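Kieran Mac an tSaoi
@kieranmacant

Spent the weekend clearing my late aunt's house in Prusham. A few notes for anyone with the same job ahead of them. Thread.

1/ Start with paper. We found the house insurance inside a cookery book and the car logbook in the bread bin. Go through every drawer before you bag anything up.

2/ Ring the council early. The bulky waste slot we wanted had gone, and the next one was 12 days off. They charge £44 for a sofa and two chairs. Mattresses are extra.

3/ Charity shops vary a lot. The first turned down anything with a plug. The second took the lamps and the radio but wanted no books. Phone ahead, it saves carrying boxes back to the car.

4/ She had 60 jam jars in the pantry, all washed, lids on. The allotment people at Grirkent took the lot and asked if there were more.

5/ Don't try to do photographs on the same day as furniture. You sit down with one album and it's four o'clock. We put them all in one suitcase and took it home.

6/ My cousin Malachy Ó Conaill did the shed. Mostly tins of paint gone solid. The tip won't take liquid paint at our end, but dried out is fine with the lid off. Check yours.

7/ Meters. Read them the day you start and the day you finish, and take a photo of both. The electric company had her down for £200 more than she owed and the reading sorted it in one call.

8/ Someone asked about the post. You can get it redirected after a death, but you have to fill in the form at a counter and bring the certificate. Order extra copies of that when you register. We ran out twice.

9/ Small things take longest. Wardrobes were gone in an hour. The kitchen drawer took most of Sunday evening: string, fuses, keys to nothing we could find.

10/ Keys go back to the landlord on Mon 29 July. Still to do: carpets, loft hatch, and a last look behind the boiler. 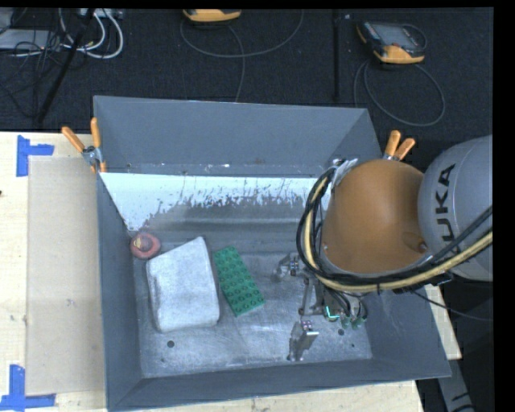 Odds and ends, green brick included.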